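Can a Robot Fold Your Laundry? Ask to See the Bad Tries

By Lucienne Jacquet
For readers 8 and up

You have probably seen a video of a robot folding a shirt. The music is cheerful, the shirt gets flatter and flatter, and by the end you are wondering when you can get one for your bedroom floor.

I watch a lot of those videos for my job, and they make me grumpy. A video shows one try. If I threw a ball at a basketball hoop all afternoon and filmed the whole thing, I could cut out one lovely shot and you would think I was a great player. I am a terrible player.

So when the people at the Warnonham workshop told me they were testing robot hands on cloth, I asked if I could come and watch the tries that go wrong too. They said yes, which I liked.

What is a gripper?

A robot arm is a chain of stiff parts with joints in between. Your own arm is a bit like that, with a shoulder, an elbow and a wrist. At the end of a robot arm there is usually a tool. If the tool is made for holding things, it is called a gripper.

Most grippers are much simpler than your hand. Pick up a sock and watch yourself do it. Your fingers slide, pinch, feel that they have caught two layers when you wanted one, and let one layer go. You did all of that without thinking. Many grippers can do two things: open and close.

Why is cloth so hard?

Try this. Put a coffee mug on a table and close your eyes. You still know what shape it is. Now drop a T-shirt on the table. What shape is it? You can't say until you look, and if you poke it, the shape changes again.

Robots are good at things that stay the same. A factory robot can pick up the same metal part all day long if the part is always in the same place. A T-shirt is never in the same place twice, even when it hasn't moved off the table.

Cloth is also thin. To lift one edge, the fingers have to come down very close to the table without bumping into it. A little too high and they close on air. A little too low and they push on the tabletop.

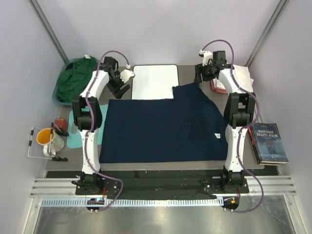

Two arms and one navy blue cloth. The right gripper is at the raised part.

Look at how much of the cloth is lying on the table. Only part of it rises up toward the gripper on the right, and there are folds and creases on that side. The other gripper is over bare table, just past a corner of the cloth. If I showed you only this photo and told you "the robot folded it perfectly," would you have any way to check? No! You would need to see what came next. Remember that when somebody shows you a photo of a robot and tells you what it can do.

There are other things on the table as well, such as a mug, a book and a basin with a green cloth in it. A real table at your house has clutter on it too. I trust a test more when there is something in the way.

Testing two kinds of fingers

Pilar Huenchumán runs the tests. She was comparing two sets of fingers, which the team calls Nullov and Marchal. The Nullov fingers are stiff and narrow at the tips. The Marchal fingers are wider and bend a little when they touch something.

Before we started, I asked her which was better. She wouldn't tell me. She said she had a favorite, and that having a favorite was exactly why she needed a score sheet.

The job was easy to describe: take hold of a cloth by one edge, lift it, and put it down folded in half. Every try got a mark for yes or no. A fold that was almost right got a no. A fold that somebody helped with a quick tug got a no as well, and I was watching for tugs.

By the time I visited, the team had written down 503 tries. Here is what the sheet said about the last part of the testing, with 91 tries for each set of fingers. The stiff fingers were better at getting under a flat edge. The bendy fingers were better at holding on once they had it. Neither set was best at everything, and I think that is a more useful answer than a winner would have been.

Was it a fair test?

A fair test changes one thing at a time. If you want to know whether new shoes make you run faster, you shouldn't wear the new shoes going downhill and the old shoes going uphill.

At Warnonham they kept the arms the same, the table the same and the cloth the same, and changed the fingers. Good. But I had a complaint. The stiff fingers were always tested first, in the morning, and the bendy ones after lunch. What if the cloth got softer from being pulled around all morning? That could help the second set. Pilar said she didn't think it mattered. Then she thought about it some more, and wrote it on the sheet as something to fix. In the next round they will take turns.

I had another complaint, too. They only counted tries with one kind of cloth. A towel is thick and a pillowcase is slippery. Knowing how fingers do with one cloth doesn't tell you how they do with your grandmother's quilt.

5 questions to ask about any robot video

How many times did they try before this one worked?
Is the video sped up? (Look for a small "x" and a number in the corner.)
Is a person moving the robot, or is it moving by itself?
What happens if you use a different shirt?
Who made the video, and are they selling something?

Sometimes the answers will be very good ones. Robots really have gotten better at this, and I have seen folds I would be happy to put in my own drawer. I have also seen a robot lift a pillowcase, wave it around and drop it on the floor.

Try it yourself

You need a dish towel, two wooden clothespins and a friend to keep score. Hold one clothespin in each hand. The clothespins are your grippers, and your fingers are not allowed to touch the towel. Lay the towel flat and try to fold it in half. Do it 8 times and write yes or no after each try, and no cheating on the almosts. Then close one eye and do 8 more. Did your score change?

If you have plastic clothespins as well, test those against the wooden ones. Take turns between them, so that nobody like me can complain.

New words

Gripper: the part of a robot that holds things.
Joint: a place where two parts meet and can move.
Fair test: a test where only one thing is changed.

Next in this series: the Gratevham robot that is supposed to sort socks. I have doubts.

Last updated 05/08/2021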